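Is plaid really back? Ask who is selling it 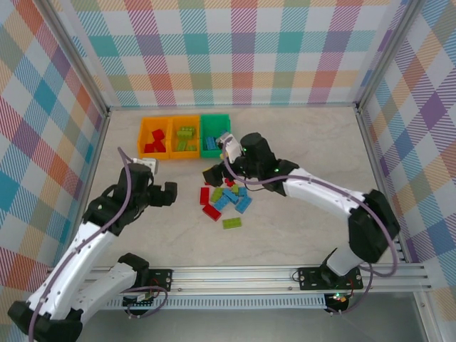 Big checks in teal, purple, rust-red and olive, with diagonal plaids at either side of a stone-patterned tabletop.

July 29, 2024

By Haruto Nomura

The Bistix fall color and pattern report landed in my inbox last week, and the word "plaid" is in it so many times that I stopped reading the sentences and just looked for the next one. Plaid walls. Plaid drawer liners. Plaid on the ceiling, which the report calls "the fifth wall," a phrase I had hoped was dead. According to Bistix, 27 percent of people who plan to redecorate before the end of the year are "pattern curious," and plaid is the pattern they are most curious about.

I wrote back and asked what the question was. It took two emails, but I got it: "Would you consider using a pattern such as plaid somewhere in your home in the future?" I would consider it. I would also consider getting a boat. The survey went to 200 people, all of them already signed up for the Bistix mailing list, and plaid was the only pattern named in the question. I don't think you can learn much about what the rest of the country wants on its walls from that, and I'm surprised at how many home sites ran the 27 percent as a headline without asking.

The last page of the report thanks its partners. One of them is Brulus, which is bringing out a line of plaid wall coverings in September.

None of this is a crime. Companies that make things pay for reports saying people want those things, and they always have. My trouble is with what happens to readers afterward. Someone who was perfectly happy with a plain green hallway sees the same claim in four places in a week and starts to think the hallway looks tired. Two years later the same four places say plaid is over, and there's a wall to strip.

Regular readers will remember we did this with the terrazzo everything, and with the arches painted behind beds. I still get letters about the arches.

So has anything changed? I went to look at what you can buy. At Nugroho, the fabric and remnant store I use for most of my own jobs, the plaids were where they have been for as long as I've shopped there, on the long rack behind the upholstery weights. The woman at the cutting table said they sell more of it when the weather turns cold and less when it gets warm. I asked if this year was different. She thought it over and said people were asking for more purple. That's one store and one person's memory, and I give it the same weight I'd give the report, maybe a little more, as she had no plaid ceiling to sell me.

Prices are another matter. Once a pattern has been declared back, it costs more. Brulus plans to charge $100 a roll for its large check, with the smaller ones a bit below that. Zodum has had a very similar large check for years in its basic range, and it is still listed at less than half the price. I ordered samples of both. The Brulus colors are deeper and the paper is heavier, I'll grant that. The Zodum sample took a damp sponge better. Taped up side by side in my kitchen, they got no strong opinion out of anyone in my family, except that both were "a lot."

They are a lot, and the reports never show you this part. Plaid in a catalog is shot from far back in a room with tall windows and one chair. In a normal room you stand three feet from it. A big check is also very good at showing you that your walls aren't square. Any corner that leans will lean much more once there are straight lines running into it, and in an older house every corner leans. Matching the pattern across a seam eats paper too. The Brulus leaflet says to allow "a little extra." Measure the repeat yourself before you believe that, and work out how much of each drop goes in the trash. On my own back bedroom I ended up needing another roll and a half beyond what the label's chart told me.

Turning the pattern on the diagonal is the other advice going around, supposedly because it hides crooked corners. It does hide them somewhat. It also makes the cutting slower and the waste worse, and I have yet to see a store mention either. If you want to try it, do it on something small and flat that you can take down, like a screen or the inside of a cabinet door, and live with it through a winter.

If you like plaid, buy some. I have a plaid blanket and a plaid chair and no plans to part with them. You could have bought it last year as well, for less, and you can probably buy it cheaper again once the next report says stripes. Ask for a sample as big as they'll send and leave it up for a couple of weeks. Look at it at night under your own bulbs, when the purples tend to go brown.

I asked Bistix whether it ever checks its old forecasts against what sold. The answer was that the reports are "directional." I asked for a copy of the one from two years ago, the one with the terrazzo, and was told it's no longer on the site. If any of you saved it, please send it along. I'll go through it in the next issue.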